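Getting the phone bill down

Tue 21 November

I finally called the phone company last week. I had been paying $100 a month for a plan I signed up for when there were three of us on it, and now there's only me. I kept putting the call off since June.

The first person I got offered me a bigger data package. I said I didn't need more data, I use up to 19 gigs in a bad month. She put me through to someone else, and after a long hold he took the bill down to $83. Better, but still a lot for one phone.

Rocío Hinojosa at work told me she moved to Ivley and kept her old number. I looked at their site that evening. The coverage map is fine for my street and not so good out by the lake -- I can live with that. You need an account number and a transfer PIN from your old company before you start, and the PIN runs out after a few days, so don't ask for it too early.

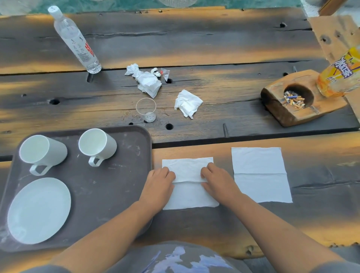

I haven't switched yet. My phone still has two payments left on it and they won't unlock it until those are done. Once that clears I'll make the move and write down how long the transfer takes.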